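Wiping a board is harder to teach than picking up a cup, according to Olga Barroso, and her group has spent most of the past year on it.

Barroso leads the contact tasks project at Skutari, a small robotics research lab in Stultville. The lab works on household and workshop chores in which a tool has to stay pressed against a surface while it moves: wiping, brushing, scraping, smoothing. The training data comes from people doing those chores with hand-held grippers, and in September the group finished the study it calls Sala. I spoke to her at the lab one morning and again by phone after the final numbers were in.

"With a cup you have a clear moment when it's in the hand and a clear moment when it isn't," she said. "With a brush, the whole job is in the part between. If the pressure is wrong for half a second you get a streak, and you can't see pressure very well in video."

The question behind Sala was a narrow one. The group wanted to know whether a policy trained on wiping demonstrations does better when the set also includes short recordings in which the grippers hold nothing. Most groups trim those stretches out. Barroso's group had done the same in its earlier project, Jokby, and she now thinks that was a mistake.

"We threw away everything before the grasp and everything after the release," she said. "It made the files smaller. It also meant the robot had never seen its own open fingers over a blank surface, and when it got into that situation it did strange things. It would close on air. It would hover."

For the new study the group collected 2917 demonstrations from 11 operators. Each operator worked with a gripper in each hand. Some recordings were made on a wood-framed board, some on a tabletop, and some on large sheets of plain paper. The paper was Barroso's idea. A blank sheet gives a wrist camera almost nothing to hold on to, and she wanted the model to learn from cases like that early.
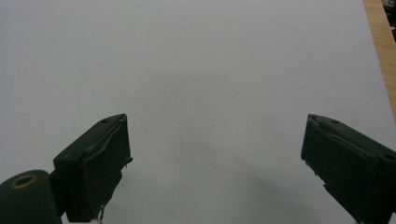

Gripper view over a sheet of white paper, with both fingers open.

"Paper is unkind to a vision system," she said. "You get the fingers, you get the shadows, and if you're lucky you get an edge. We found the model was reading the shadows quite a lot. When we changed the lamps in testing, it lost height first. It still knew left from right."

That finding changed how the rest of the data was collected. The first 345 demonstrations were recorded with the lights in one position. After the lamp test, the group moved them between sessions and kept a log of where they stood. Barroso said this was tedious and that she would do it from the first day next time.

Wear on the finger pads was another matter the group had to settle. The pads fray with use, and there was a discussion about whether to replace them often and keep the view consistent, or leave them alone. They left them alone unless an operator reported slipping.

"A robot in somebody's workshop is going to have worn pads," Barroso said. "If the model only knows new ones, you've made yourself a problem for later. We compared the two on a small set and the mixed pads were no worse. I wouldn't claim more than that."

The two-handed setup has its own complications. In the board task, one hand does the brushing and the other has to be ready to steady the frame or take over the tool. Operators tend to forget the second hand. It drifts down, or out of view, and the model learns that it doesn't matter. Barroso asked them to keep the idle gripper open and low over the board.

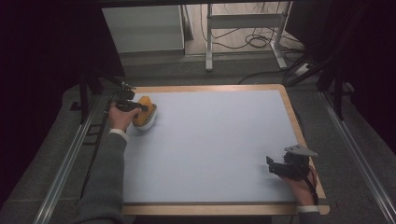
The board task. The left gripper holds the brush while the right stays open near the opposite corner.

"People find it tiring," she said. "Your working hand is fine. It's the waiting hand that gets sore. We cut the sessions short for that reason, and the data got better. You could see it in the paths, they were smoother."

The result itself is modest. The group ran 400 trials on its test robot, split evenly between a policy trained on the trimmed set and one trained on the full set with the empty-gripper stretches left in. The full-set policy finished the wiping task more often, and most of the gain came at the start, in getting the brush under control and down on the surface. Once the brush was moving, there was little to tell the two apart.

Barroso was careful about how much to read into this. The trials used one robot and two brushes, and the board was always flat. She also pointed out that the full set is simply larger, so part of the improvement could come from more footage of any kind. A control run, with extra wiping footage in place of the empty stretches, is in progress.

"If the control comes out the same as the full set, then we were wrong about the reason," she said. "I'd still keep the footage. It costs us some disk space."

I asked what the operators made of being told to record nothing in their hands. She said a few of them thought the equipment was being tested and that the real work would come afterward. The group now explains the purpose at the start of each session.

The next round will use tilted boards, at two angles to begin with, and a softer brush. Barroso also wants to record the force at the fingertips, which the current grippers can't do. A new pair with sensors behind the pads is being built at the lab, and she expects to start collecting with them once the wiring holds up through a full session.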